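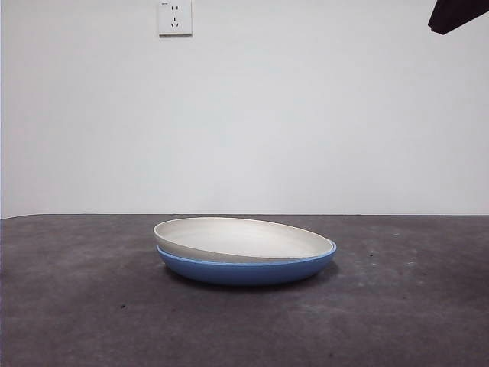

Mixed plates stack fine if you put the big one on the bottom, a reader commented under the April page, and anyone who buys matching sets is paying for a problem they don't have. I've had time to think about that and I agree with maybe half of it.

Grey on blue. The blue one has the slightly wider rim, so the rule has been followed, and the grey one still leans down toward the right and pokes out past the blue on the left.

Stacking Plates That Weren't Made for Each Other
Posted June 27, 2018

The comment has been passed around as if it settled something. Big one on the bottom, small one on top, done. It's the sort of rule that sounds so reasonable you never check it. I followed it for years, and for years I took a plate off the shelf and the one under it shifted a little and I blamed the shelf.

My complaint is that the rule measures the wrong thing. Everybody compares rims, and rims are easy to compare because you're looking right at them. What decides whether a dish sits flat is its foot, and how much room that foot finds in the bottom of the dish underneath. A shallow dish with a curved wall has less flat space inside than you'd guess from above. If the foot on top is nearly as wide as that flat part, it only has to be off by a little and one side starts climbing the wall.

With flat dinner plates you may never notice. With the shallow, low-walled kind that are half plate and half bowl, you will. They're sold as the one dish you need for everything, which I also doubt, but they are nice for pasta.

The word "stackable"

I don't trust it. I've seen it on boxes of dishes that stack beautifully with themselves and with nothing else in the house, and I've seen it on a box from Cundar where the pieces didn't even do that. Any object with an opening at the top can be put on top of another one. I'd like the box to tell me how high six of them stand, and whether the top one rocks when I close the cabinet door.

Edeo prints a line on its dinnerware box about being tested for 3,000 trips through the dishwasher. At one a day that takes more than eight years, so I won't be checking it for you. I mention it because there's a number for the dishwasher and no number at all for the shelf, where the dishes spend nearly all of their time.

Mixing colors

This part I like, and I'll say so before anybody writes in to tell me I hate everything. A pale grey and a medium blue look good together. The one with the speckled, matte look calms down the shinier one. If you own a whole cupboard of plain off-white dishes and you're bored with them, a few in a strong color will do more than replacing the lot.

What I don't buy is the advice to pick up single pieces as you find them and let the set "build itself." Sets don't build themselves. You end up with eleven dishes, four foot sizes, and a pile that has to be taken apart every time somebody wants the one on the bottom. Pick 2 lines and stop there. Before you pay, put one on top of the other right there in the store, both ways around. I did this at the Amanell counter in Escobedo and the clerk came over to ask if I needed help, and I said no, I was just seeing if they wobbled. They did.

A test that costs nothing

Put the two dishes on a table. A table, please, and leave the cloth off, because cloth hides everything. Set the top one down the way you normally would, without fussing to center it. Get your eyes down near the height of the rim and look across. From above, nearly any pair looks level. From the side you'll see right away if the lower rim shows as a wider strip along one edge than the other.

Then press lightly on the high side with one finger. If it drops and stays, you only put it down crooked, and your pair is fine. If it comes back up when you let go, that's the foot riding on the wall, and no amount of careful placing is going to help when you're putting dishes away at eleven at night.

Try it the other way up too. Sometimes the larger dish has the narrower foot, and it will settle quite happily into the smaller one. It looks wrong. It's top-heavy and I wouldn't go more than two high like that, but the contact is better and there's less sliding. A dish whose wall tucks in to a small base is the one to watch for here.

Does a tilt matter?

For two dishes, no. Leave them alone and go have dinner. I've read claims that a leaning pair will scratch, chip and eventually crack, and I've never seen any proof beyond one blurry close-up that somebody keeps reposting. I'm sure a foot can mark the glaze under it. I'm also sure that forks do it faster.

For six or eight dishes I start to care, because leans add up. One crooked dish tips the next a bit further and the whole pile ends up resting against the side of the cabinet. If that's how yours stands, split it in half. You have more shelf than you think once the gravy boat is gone.

Felt dividers come up in the comments every time. I bought a pack. They stop the clinking, and they slip, and they hold crumbs — I took them out inside a month. Paper towels do the same job if you're moving house, and then you can throw them away. Plate racks work, but most are built for flat plates and a deeper dish takes up two slots, so the rack that holds twelve on the package holds six in your kitchen. Look at the gap between the wires before you believe the package.

About the numbers

The April page has had 2,218 visits, which surprised me for a page about cupboards. Around 500 of those came from one link on a secondhand dinnerware board where they were arguing about whether foot width should be listed in sale posts. I think it should. Sellers give the rim, sometimes the height, almost never the foot, and the foot is the only one of the three I'd want if I were adding to dishes I already had.

Several people there said that nobody would bother to measure it. Maybe so. It takes a ruler and the time to turn a dish over, and they're already turning it over to look for a maker's mark.

To the reader from April: big one on the bottom is a decent first try. I'd still look at it from the side.

Comments on this page are open. If you have a pair that stacks flat and wasn't sold together, write down both lines and both foot widths, please, and leave out how long you've loved them. I'll add the pairs to the list at the end of the April page as they come in, and I'll mark the ones I've been able to check myself.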